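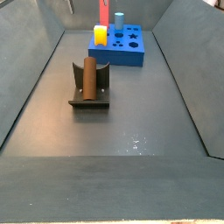
Anyone hoping to hand the housework to a machine by June may want to hang on to the broom. Estura, the small robotics firm that moved into the old Trurnard cannery last winter, opened its doors to the neighbours for an afternoon, and the chore on the program was putting away one brown peg. It has a blue foam block with star and flower-shaped holes, much like the one in your kid's toy bin, and a dark cradle with a curved back. There were no socks. There was no dishwasher.

The company calls its system Davar and says it has made 342 attempts at the peg job so far. It counts 341 of them as "informative," a word that did not get any clearer when we asked about it. The remaining one is under review.
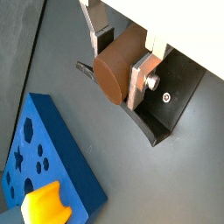 Still, the pitch is a serious one. Estura says picking a thing up, turning it and setting it down where it belongs covers a good share of what people do all day in a kitchen or behind a shop counter. Hardware stores have bins of parts that need sorting. Homes have cutlery drawers. Get the peg right, the thinking goes, and the forks will follow, though the firm would not be drawn on when.
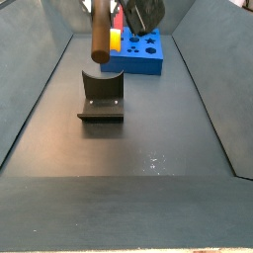 The peg, held over its cradle at Estura's Trurnard workshop.

Chu, the discount homewares chain, has agreed to let Davar try some after-hours shelf tidying at one of its stores. The trial will cover 5 shelves, all of them at waist height and none of them holding glass. Staff have been told their jobs are safe, and those we spoke to at the till seemed to have worked that out on their own.

Visitors were allowed to have a go at the peg by hand. Most finished before they'd been told the rules. One youngster asked whether the robot could do bedrooms and was told about 30 months, which her dad pointed out is longer than he's prepared to wait.

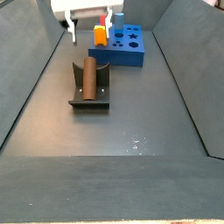
Brown peg in the cradle, with the gripper over by the blue block.

Estura plans another open afternoon once the Chu trial wraps up. Tea and biscuits will again be served by people.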